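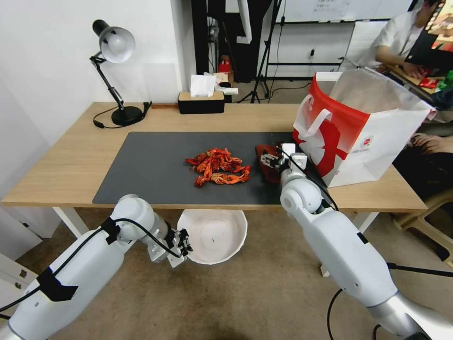
1/ Greifplanung für Krebshaufen 🦞

Moin! Ich sitz gerade am Planner und muss kurz jammern. Flusskrebse sind für die Segmentierung echt die Pest: Scheren, Beine, Schwänze, alles ineinander, alles gleich orange-rot. Unser altes Modell macht daraus gern EIN großes Tier.

2/ Also neuer Ansatz: erst Greifkandidaten direkt aus der Tiefe, dann bewerten, wie viel Nachbar mit hochkäme. Pro Bild bleiben ungefähr 55 Kandidaten übrig, davon gehen 4 in die Bahnplanung. Der Rest fliegt raus (tschüss, Fühler!).

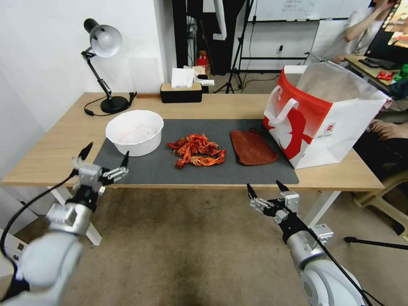 Krebse, Schüssel, Tasche: beide Greifer noch offen.

3/ Die Tasche ist für die Kollisionsprüfung ein eigenes Thema. Weiche Wände, und der Henkel steht irgendwo. Ich hab sie in Jullis (unser Szenen-Tool) erst als starre Box angelegt, und der Planner hat sich prompt geweigert, überhaupt reinzufahren 🙄

4/ Jetzt ist nur noch der Rand ein Hindernis, innen darf der Arm rein. 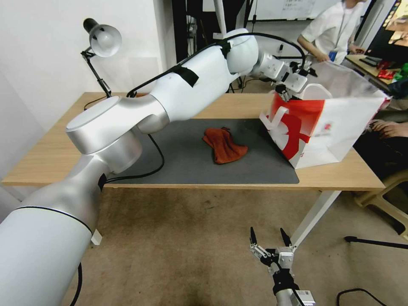 Dazu ein Kraftlimit am Handgelenk, falls er doch irgendwo hängen bleibt. Planungszeit liegt damit bei 113 ms, damit kann ich leben!

5/ Danke an Nazmiye Bayram fürs Review, 11 Kommentare und alle berechtigt, grmpf. Code räum ich noch auf, im September kommt er ins Repo. Wer Ideen für verhakte Scheren hat: immer her damit!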